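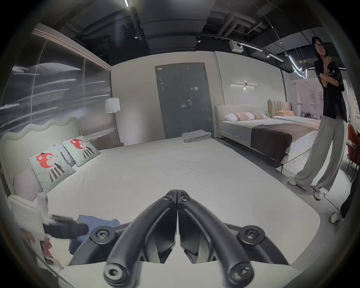 How long does a new mattress need before you can sleep on it?

One night in a room with a window open is enough for most people. If you can still smell it in the morning, give it another.

Section 3. Setting up the Zisance mattress and bedding

The card in the box promises "full recovery in minutes." We have unpacked plenty of these at the Grirport store and would not plan an evening around that. Start early in the day.

3.1 Unpacking

1. Get a second person. The carton weighs 53 pounds, and the molded handles are mostly decoration.
2. Lay the roll on the bed base while it is still in its outer plastic.
3. Cut the outer plastic along the printed line. Use blunt-tipped scissors.
4. Unroll the mattress fully before you open the inner bag. It will start to spread as soon as air gets in.
5. Press down any corner that sits low, then leave it alone. Walking on it, a popular tip online, has made no difference that we can see.

CAUTION: Do not use a box knife. A cut cover is not covered by the Shokri warranty, whatever the salesperson said.

Note: The label calls the cover "self-cooling." It is a knit cover. Set your room temperature as you normally would.

3.2 Sheets

1. Wash new sheets once, in cool water, before the first use.
2. Dry on low and take them out while the elastic still feels slightly damp.
3. Fit the two corners at the head end first, then the foot.
4. Tuck the flat sheet at the foot only.
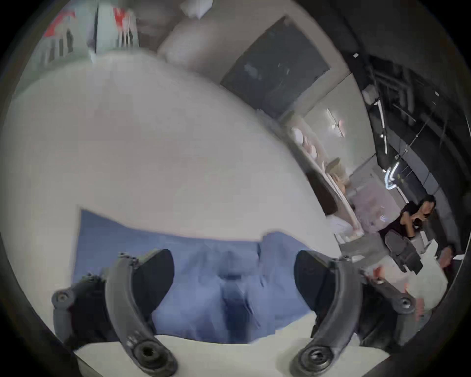

Figure 3-2. Light blue fabric with folds and creases.

Sheets sold as "wrinkle-free" will wrinkle. Smooth them by hand or iron on a low setting.

Note on thread count: Anything marked well above 400 deserves a second look. Some makers count each strand of a twisted yarn separately, and the bigger number tells you little about how the sheet feels. Rub it between your fingers before you pay for it.

3.3 Care

Turn the mattress head to foot every few months. Do not flip it; there is only one sleeping side. Spot clean with mild soap and let it dry completely before you make the bed.

The Wudavgate fabric spray (part 1664) is sold as essential for upkeep. We left it off our own list. Mahtab Tabrizi at the service desk takes questions about stains until 5 p.m. on Tuesday. Have your receipt with you when you call.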